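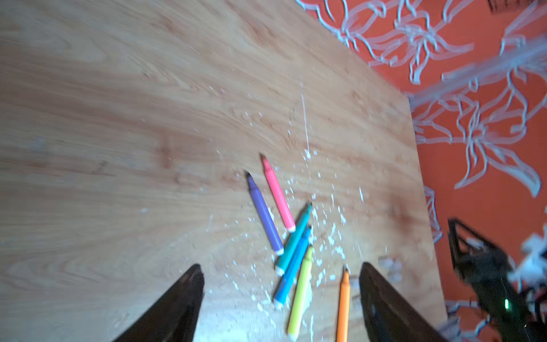
Call for participants: people who have stopped believing in "washable"

Thambiah is a small independent reviewer of school and craft supplies. We don't take samples from manufacturers and we don't run ads. We are looking for 80 households to use felt-tip markers at home through December and tell us, in plain words, what happened.

Why we are asking

Every packet of markers makes the same claims. The colors are bright, the tips are tough, the ink comes off skin and clothes. Some of that may be so. We have our doubts, and the trouble is that our doubts are not worth much more than the packet's promises until somebody sits down with the things and uses them hard.

Our last round taught us to be careful with our own work, too. Malsha Seneviratne, who ran it, asked people to score markers from one to ten for "overall quality." We got 900 scores back and could learn almost nothing from them. A seven from a parent of a toddler is not a seven from a retired sign painter. This time there are no scores. You will write sentences.

What you would do

You will get two unmarked sets of markers in mixed colors, Set Bitari and Set Cluken. Those are our names for them, so please don't waste an evening searching. Use both sets the way you would use any markers. Color with them, label boxes, make posters, let the kids at them. Once a week you fill in one page, which takes 10 minutes if you have kept notes and longer if you haven't.

We want to hear about tips that go flat or fray, ink that creeps down the neck, caps that won't click, end plugs that come loose, and printing that rubs off the barrel. We want to know which color you reached for most and which one quit first. We also want to hear about dull weeks. "Used them twice, no change" is a perfectly good report and we would like more people to have the nerve to send it.

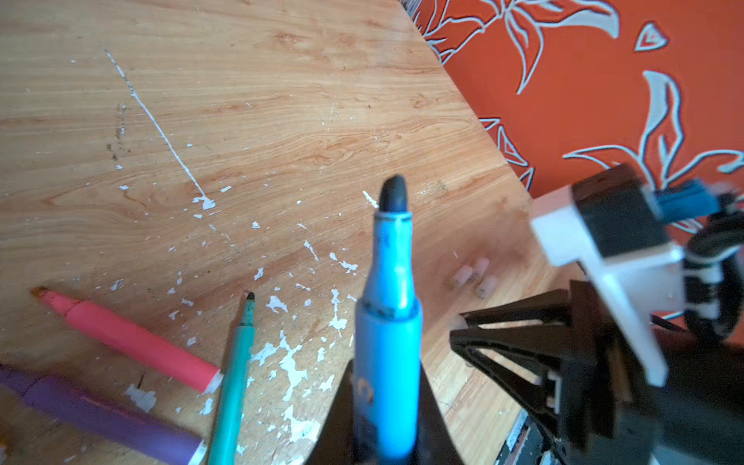

Blue, uncapped. Note the ink marks around the neck; the green one on the table is stained in the same area.

Is a stained neck a fault? Mizanur Khan thinks it is, and that it ends up on fingers. Pranab Pathirana says any marker that gets used will look like that and people should stop fussing. We have no numbers that settle it, which is one reason this call exists.

Who we want

Adults who have a table they draw, write or do homework at, with or without children in the house. You don't need to be good at drawing. Teachers are welcome, but please use the markers at home and keep them out of the classroom supply bin, where they will vanish by the second morning.

We would especially like to hear from people who are hard on their things. If you press down until the tip squeaks, or leave caps off through dinner, don't reform on our account.

Please don't apply if you or anyone you live with works for a company that makes or sells pens, inks or paper. Please don't apply if you already know what you are going to say about them.

What you get, and what you don't

You keep both sets, in whatever state they end up. You also get a printed copy of the final report. There is no payment. We have seen too many "paid opportunities" that come to a coupon and a newsletter, and we would sooner tell you up front that this is unpaid. Postage both ways is on us.

We make no promise about your tabletop, either. If you care about the finish, put paper down. The word "washable" is one of the things being tested, and we would not bet furniture on it.

Your reports will be quoted by first name only, or with no name if you ask. We may cut for length. We won't fix your opinion.

How to apply

Write to Karla Palacios at Thambiah, Household Trials. Tell us who will be using the markers, what for, and the last marker that let you down and how. A paragraph is plenty. Fathima Bhuiyan reads every application and is not moved by enthusiasm.

Places are filled in the order that suitable applications come in. If you are chosen, your parcel will come with a cover sheet, the weekly pages and a return envelope. If you are not, you'll get a short note saying so.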